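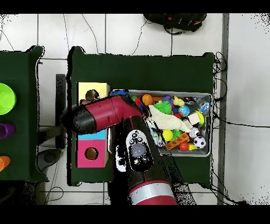
Toy bin and the wooden box with the round holes.

2 August 2021

Finished the Văduva book at last, the one everybody has been telling me to read since December. It's called The Salt Ladder, it's for ages 8 to 12 according to the back cover, and I have my doubts about both ends of that range. A girl is sent to live with her grandmother in a fishing town, finds a ladder going down the inside of a well, and learns about grief. Of course she learns about grief. I would like one summer in which a child goes down a well and finds a well.

It isn't bad. The first 58 pages are good, even. The grandmother is mean in a way that grandmothers in these books are hardly ever allowed to be, and there is a chapter about gutting fish that I read twice. Then the ladder starts talking and I lost my grip on who was supposed to be enjoying this. Anca Nistor says the talking is subtler in Romanian and that the English version has made the ladder sound like a school counselor. She may be right. I can't check. I notice that every translated book I'm lukewarm about was wonderful in the original.

Had the phone call with Renata Sosa about the fall list for the library. She wants six new middle-grade titles and she wants four of them to be on the Bilgate reading program, so the kids can earn their points. I said what I always say. She said what she always says, that the points get the slow readers through the door. Do they? I asked if there was anything on paper and she sent me a leaflet from Bilgate with a smiling owl on it. The leaflet gives The Salt Ladder a score of 916. Out of what, it doesn't say. The picture book about the snowplow, which a four-year-old can follow, has a higher one, I suppose on account of "carburetor."

I wrote back that I'd go along with two. She'll get three out of me by the end of the week, we both know that.

Sânziana Roman dropped off the other book in the afternoon, the sequel to Nudden. I liked Nudden when it came out. A troll-ish thing under a post office who steals letters and answers them badly, what's not to like? The sequel is 30 chapters long and comes with a map. I distrust a map in a book that takes place in one post office. I read as far as the second letter before supper, and so far Nudden has become kinder, which I was afraid of. He used to tell the mayor he smelled of soup. Now he wants to help a boy make friends.

Sânziana thinks I'm being unfair and that children like kindness. Children like it fine. They also liked the soup. I read the first Nudden aloud at the library two winters ago and the soup line was the only thing they could repeat to their parents afterward, loudly, in the parking lot.

She has started calling it Ballgate, by the way, the reading program, after they mailed every branch a beach ball for the summer kickoff. I laughed more than it deserved.

Then there's the matter of Zixuan Jin's manuscript, which has been on the kitchen chair since I don't know when and which I said I'd read as a favor. I did the opening tonight with a pencil. It is about two brothers who repair kites and it has a real first page – someone swears, something gets broken, and you know which brother you'd want to sit next to. I was all ready to be annoyed and I wasn't. Page two has a prophecy on it. I put a line through the prophecy and wrote "do you need this?" in the margin, then rubbed out the line and left the question. It's his book. But I bet he took a class where somebody told him the stakes had to be clear early on. The stakes are the kite!

Sânziana Ursu's review of The Salt Ladder went up today as well. "Luminous," second sentence. I have been keeping an eye out for a children's novel this year that isn't luminous, or spare, or tender, and I think it's down to the one about the hamster detective. She does say the middle drags, tucked in near the end where the publisher won't quote it. She and I agree more than her adjectives would suggest.

I should write mine. What I have is: good fish, good grandmother, ladder talks too much. I could send that in as it stands but they want 400 words and a line on themes. I'll say loss and the sea. Maybe I'll say that a strong reader of ten will like it and a reader of eight will want to know when they get to the bottom of the well – that seems true, or at least I'd stand behind it if someone asked.

Back to Nudden for a chapter before bed. The map has a compass rose on it. Tomorrow, call Renata about the third title, and return the big atlas, which is overdue and which I told her I'd already brought back.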